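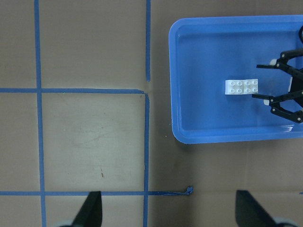 The brick table at Skusolex: what happened in August, and what we changed

Welcome to the Flultport gallery, and thank you for stopping by! We usually keep the words short on these pages and let you get on with looking, but a good many of you wrote to us after the open evening asking about the fault on the brick table, so I'm going to ramble a bit more than usual this time. Make yourself a coffee first if you like.

If you haven't visited us, the brick table is where our two arms work facing each other over a shared surface. We call the arms Roy and Zindus (the names came with the room and they've stuck, even with people who swore they'd only ever say "left" and "right"). The job is a simple one to explain. One arm picks a toy brick out of a tray and sets it down in the taped grid, the other picks it up from there, and round it goes. It's a lovely job for teaching because you can tell at a glance when a brick isn't where it ought to be.

On Aug 7, 2025, Heike Buschmann was running a set of 48 pickups with Bheki Ndlovu at the keyboard. Roy stopped partway through number 20 with his fingers open, a little short of the brick, and stayed there. There was no alarm and nothing on the screen except a line saying the arm was waiting. Heike pressed the stop button, as we all do, and Bheki leaned in to straighten the brick.

When the button was let out again, Roy finished his move. He didn't ask for a restart and he didn't go back to his home position first. He just closed up on the spot where the brick had been, while Bheki's hand was on its way back out over the rim of the tray. The fingers brushed his sleeve. He wasn't hurt, I'm very glad to say, and he was cheerful enough to make the tea afterward, but we shut the table down for the rest of that day and I think everybody slept a little worse for it.

Carys Samuel went through the log the next morning and found the trouble at line 987, where the arm's last command was being kept in a queue while the stop was pressed. Letting the button out was only supposed to give the motors their power back. Clearing the queue was a separate step, and it had gone missing when we moved both arms over to the same control program in January. So the fault had been sitting there quietly for months, and we'd been lucky with it, because in all that time we'd hardly ever pressed stop in the middle of a reach.

Why Roy paused in the first place took longer to sort out. Pieter Mabuza had a theory about the network switch, and I had a theory about the power supply that I'd rather not go into (it was wrong). In the end it was the shared-space check. Each arm asks whether the other one is clear before closing its fingers, and Zindus was late with his answer. Roy waited, quite correctly, and would have gone on waiting as long as the answer didn't come.

What's different at the table now:

The stop button empties the queue on both arms, and letting it out does nothing except allow somebody to press Start.

Start is on the far side of the room from the tray. You can't reach both.

A late answer from either arm puts up a red message, and the run ends after 13 seconds of waiting.

Hands stay out of the tray until both arms are home with the power off. Bheki Mabaso has been wonderfully strict with all of us about this, me included, and I've been sent back behind the line more often than I'd like to admit.

About the picture on this page

Looking down on the cardboard between the two arms. The white brick is lying in the blue tray with one black gripper open toward it from the right, and the other arm's fingers are spread wide at the bottom, over the cardboard. That stretch between an open gripper and the brick is where all of the above took place, so do have a good look at how little room there is for a hand.

A few of you will spot the crumpled end of blue tape near the bottom. The tape had nothing to do with the fault, but it's a fair thing to ask about, and we've added "press down loose ends" to the morning list all the same.

If you run a table like ours, please try your own stop button in the middle of a reach, with everyone standing well back, and see what your arm does when you let it out. Carys is happy to share her test steps with anybody who'd like them. Ask at the front desk in Flultport, or leave a note in the guest book and we'll write back.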